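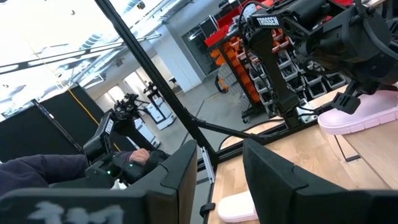
A two-armed workstation at the Dandby Robot Handling Club, with a pair of pink shoes on the table and a member's hand on one of the leader arms.

The Dandby Robot Handling Club is a student club at Dandby Technical College in which members teach robot arms to do household and shop tasks. It is open to students in any department, although most come from the mechanical engineering and computing courses. The club is best known for its shoe project and for its regular entries in the Brulley Cup.

History

The club was started by Lakmal Dewan, then a second-year computing student, after a spring open day at which visitors were allowed to move a small arm by hand. It first met in a corner of the college's electronics store and had a single arm, shared with a teaching module. It later moved to the ground floor of the Wikström Building, where it shares a large workshop with other groups. Dewan led the club for two years and remained as an adviser after graduating.

Activities

Members work in pairs. One student drives the robot by means of leader arms, which are held in the hand and copied by the follower arms at the table. The other lays out the objects, watches for faults and keeps the log. Each attempt is recorded, and the recordings are used to train a program that is then tried on the same task without a driver.

New members begin with soft blocks and plastic cups. They move on to shoes, folded cloth and boxes with lids once they have passed a short driving test set by the older students. The test has changed several times and at one point included threading a lace, a part that was dropped after a single term.

Training sessions are held in the evening, with the last run starting no later than 7 p.m. Anyone using the arms must have completed the workshop's safety course.

Shoe project

The shoe project set out to have two arms turn shoes upright, match them and place them side by side. Shoes were chosen for their uneven shape and for the mix of stiff and soft parts, which makes them hard to grip in the same way twice. In its first year the project gathered 4000 recorded attempts, of which 106 were set aside for testing. Later work added boots and sandals. Sandals were given up when the straps kept catching on the fingers.

Competitions

The club enters the Brulley Cup, a student contest held each April. Teams are given a task on the morning of the event and have until the afternoon to record, train and show their robot. Dandby finished second with an early version of the shoe program. Its later entry, named Satinness, folded pillowcases and won the judges' prize for cloth handling.

See also

Brulley Cup
Wikström Building
Remote manipulation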